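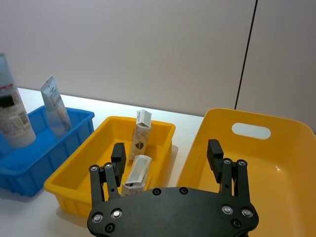

Photo: Skastside cell 7 / list archive

Re: left gripper, pad slip on tubes

Replying to the Trumville post:

> After the pad change our left arm lets tubes turn in
> the grip. Cartons are fine. Force is at 50.

Same fault on our sorting cell in January. The pads were seated, but the stroke had not been zeroed again. Close fully with nothing held, store the zero, then run 10 cycles. 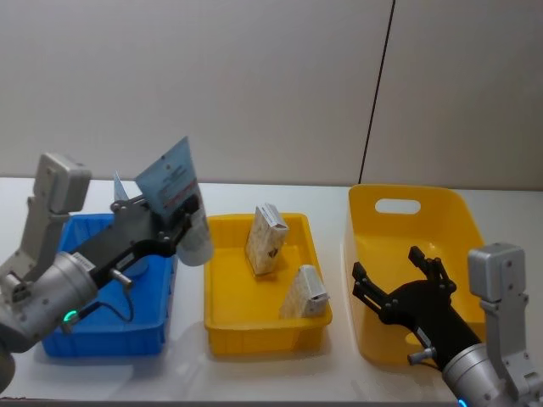
Tahiri wrote back off list that zeroing alone did not cure it on their cell, and that the fingertip screws had to be nipped up again after the first shift.

Agreed, and we now do that before the zero. Order of work:

1. Park the right arm over the deep bin, jaws open.
2. Tighten the left pads, zero, cycle.
3. Pick a tube by hand jog and hold it clear of the trays.

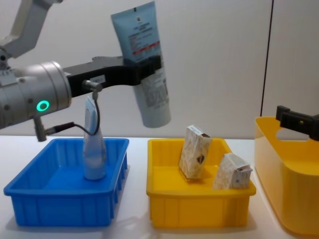
4. Check the cable.
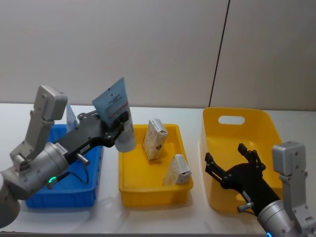 Cable slack changes whenever the gripper is refitted. Prostura's sheet gives no figure for it. We leave a short loop under the gripper body, as on the left arm there, and jog the wrist both ways before going back to auto.

Config is in revision 154.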